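Clanton League Adopts Shot Clock for Varsity Basketball

The Clanton high school league will play all varsity basketball games with a shot clock starting next season, after member schools approved the change at their June meeting. 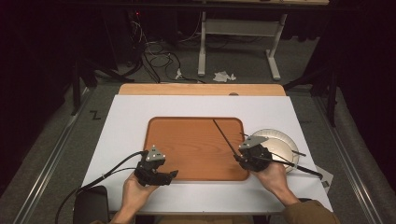
The rule applies to both boys' and girls' varsity games. Junior varsity and freshman games will continue without a clock for at least one more season, mainly to limit the number of trained operators each school has to supply on a game night.

Under the adopted text, the clock starts when a player inbounds the ball and a teammate legally touches it. It resets in full on a change of possession or when a shot hits the rim. A blocked shot that stays with the offense does not reset the clock. A kicked ball resets it only if less time remains than the partial reset value, which will be printed in the league handbook before the first practice date.

Each gym must have 2 visible displays, one above or behind each basket, wired or linked by radio to a single control unit at the scorer's table. Displays must be readable from the opposite baseline. The league tested units from two suppliers, Flutero and Fenero, during preseason scrimmages and will accept either. Schools that already own displays from another maker can keep them if the horn can be told apart from the game horn.

Of the 14 member schools, nine have equipment installed. The other five have until the Saturday before opening night to finish the work. A school that misses the deadline will play its home games at a neutral site until the displays pass inspection, and will cover the rental cost – the league will not move games to the opponent's gym.

Operators must complete an online course and work at least one scrimmage before being assigned to a league game. An operator may not keep the scorebook or run the game clock at the same time. The fine for starting a varsity game without a qualified operator is $200, charged to the home school.

If a display fails during play, officials will turn off both units and the table will call out the remaining time at set points. If the failure cannot be fixed by the end of the quarter, the rest of the game is played without a shot clock and the result stands.

The Mnguni Holiday Tournament, which draws 31 teams from outside the league, will use the same rule in its varsity bracket. Coaches will receive the full wording with their preseason packets.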